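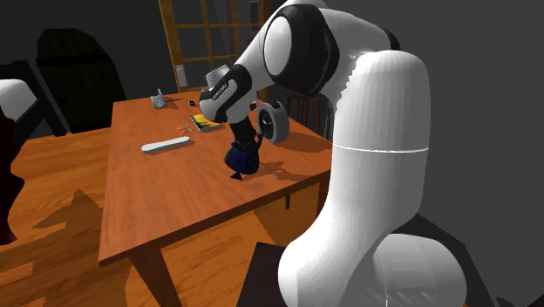 Notes from the Felholm pickle supper

The invitation was a plain card with an address, a start time and the words "seven jars, seven plates." I had eaten at Felholm twice before, both times for the regular weekday lunch, and had not known they ran evening events. Tickets were limited to one sitting. I bought one in July and paid the deposit the same day.

The cook is Huia Nepia. She ran the bread section at Skikunlow until it closed and has kept a fermentation log since then. The log was on the counter by the door, open for guests to read. Entries give salt by weight, room temperature morning and evening, and a short comment. Most of the comments are one word. "Flat" appears often in the early pages.

I will go through the plates in the order served, with such numbers as I could get.

Plate one: cucumber

Whole small cucumbers, half-sour, five days at room temperature and then moved to the cold. Brine at 3.5 percent salt. Served halved with sour cream and dill oil. The texture was right all the way through, with none of the hollow centers you get when the fruit has sat too long between picking and brining. Nepia uses a grape leaf in each jar. I have tried with and without at home and can't separate the results by taste, though the jars with the leaf kept their crunch a week longer.

Plate two: cabbage

Cut coarse, two percent salt by weight of cabbage, 288 hours before it was chilled. She gives everything in hours. It came warm, cooked down in pork fat with caraway, beside a slice of smoked sausage. The sausage was good and also too salty for the cabbage. I would have rinsed half the cabbage before it went in the pan.

Plate three: green tomato

The best thing of the night. Quartered green tomatoes, garlic, one dried chili per jar, breaded in cornmeal and fried. The sourness came through the crust cleanly. Evaristo Chávez, seated to my left, grows the tomatoes and picked 135 pounds for this batch and the restaurant's winter stock. He picks when the skin has gone from matte to slightly glossy but before any white shows at the blossom end. I have been picking mine too late.

Plate four: carrot

Carrot coins with ginger, on labneh. Pleasant. The coins were cut thin enough that they bent, and I prefer them thicker.

Plate five: fish

This one is a vinegar pickle. Herring, salted overnight, then three days in a cooked and cooled mix of vinegar, sugar, allspice and bay. Served on dense rye with raw onion and cold butter. The rye was baked in the house at 400 degrees for the first fifteen minutes and then lower until done. Slices were thin, and people asked for more bread. A second basket came out quickly.

Plate six: mushroom

Oyster mushrooms, blanched and then brined. Slippery in a way that divided the table. Marama Brunton, across from me, left hers, and I ate it. With a splash of the brine in the potato salad underneath, the plate held together, but I would serve the mushrooms chopped.

Plate seven: plum

Salted plums with a plain custard. The plums had been packed at eight percent, which is high, and soaked before serving. The custard carried very little sugar. I thought it worked. The soaking water had been reduced to a syrup and there was a spoonful of that over the top, sharp and quite brown.

Drinks

I had the dry cider from Jakubowski, which is made with no added yeast and was slightly cloudy. It stood up to everything except the herring. For that I should have followed the card and taken the caraway spirit. There was also a beet kvass for anyone not drinking. I tried a small glass and found it earthy and under-salted.

Things I am changing at home

I now weigh the water as well as the vegetables. For whole cucumbers and tomatoes I had been salting the water alone, and my results drifted from jar to jar depending on how tightly I packed. Nepia puts the empty jar on the scale, zeroes it, adds vegetables and water to the shoulder, and takes her percentage from that total. My usual large jar came to 2,484 grams by this method, so at 3.5 percent it needs 87 grams of salt. I had been using 60.

I have also moved the crock off the top of the refrigerator. The spot runs warm. It is now on the floor of the pantry, and the first cabbage is in it, started Wed 16 August. I'll check it at day six and again at day twelve.

The next supper is meant to be all grains. Beverley Grimshaw takes the bookings by phone, mornings only.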